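Tanoli Opens Its Skonville Workshop to the Neighbors

SKONVILLE, August. We did it again! For the second year in a row I unlocked the doors of our robot workshop on a weekday morning, put the coffee on, and let the whole town wander in. Almost 200 people came through before we closed up (last year it was 97, and I thought that was a crowd).

If you don't know us, Tanoli builds and programs robot hands and arms for small manufacturers in the Plakurau valley. Most of our neighbors have driven past the building for years and figured we sold printers. So the open day is our chance to show folks what goes on in here, and to let them ask anything they want.

We ran demonstrations every half hour from 10 a.m. The favorite by a mile was the hand demo, where our operators take a jointed hand through its moves over the carpet in the front room while people crowd in behind the tape. I've seen it more times than I can count and I still stop to watch the fingers.
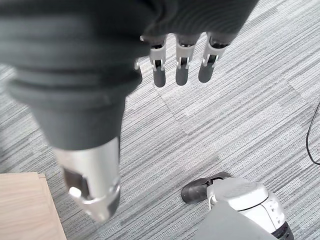

Can I bring a school group to see the workshop?

Groups of up to 2 classes are welcome from September on, as long as you call the front desk a couple of weeks ahead so we can set aside an operator for the morning.

The other big draw was the practice station, where visitors got to drive an arm themselves. One kid stacked blocks for so long that a line formed down the hall, and her grandfather got in it twice. We also had our friends from Stonov over with a table of grippers you could pick up and squeeze, plus a very good lemon cake.

I'm happy to share that Stonov and Tanoli are putting up $2,000 together for the robotics club at the Skonville library. The money goes to parts and tools, and the club picks what to buy. They already have a list, and it's long!

Tanoli is based in Skonville and gives workshop tours by appointment all year. Reporters who'd like to stop by can reach me through the front desk between 9 a.m. and 4 p.m.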